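About Priltero

Priltero sells things for desks. Notebooks, pen trays, bookends, a few ornaments, and not much past that. The shop is on the corner in Nultby, upstairs from the dry cleaner, and the website ships from the same two rooms.

We started out as annoyed customers. Between us we had bought a drawer full of organizers that promised a calmer working life, and the main result was a drawer full of organizers. So we are suspicious of our own trade, and we'd rather say so on this page than have you find out from the returns policy.

What we don't believe

We don't believe a tidy desk makes anyone cleverer. We have read the articles that say it does, and most of them end with a link to a shop. We don't believe in a "system," either. If you keep your bills under a mug and you pay them on time, leave them under the mug.

We are doubtful about sets. A matching set of seven is usually two things you wanted and five that came along for the ride — so everything here is sold singly, including the pieces our suppliers would much prefer to sell by the box.

How we pick

Anything we might stock goes on one of our own desks for 3 months first. It gets written in, leaned on and shoved aside for lunch. Last year we looked at 944 items from catalogs and trade fairs. We now carry 400, and a fair number of those are refills.

Notebooks are the hardest. Every maker claims the paper is special. We write on both sides with a cheap ballpoint and a wet fountain pen, and we see if the thing will stay open without an elbow on it. The Saithong range passed, after two earlier versions that didn't. The Fliltance pen tray passed too, though we still think the lid is pointless and we have told them.

Ornaments get a tougher hearing, as they have no job to do. Our only rule is that somebody here has to miss it when it's taken away. Few are missed. 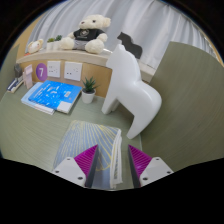

On the desk: a thick notebook with yellow fan lines on the cover, and a glossy white horse.

Prices and visits

Nothing in the shop costs more than $499, and the one item at that price is a lamp we argue over every February. We don't run countdown sales. If a price drops, it stays dropped until the stock is gone.

We're open Tuesday through Friday, 10 to 5. Bring the notebook you already use and try our pens in it. If yours is better than what we sell, we'd like to know who makes it.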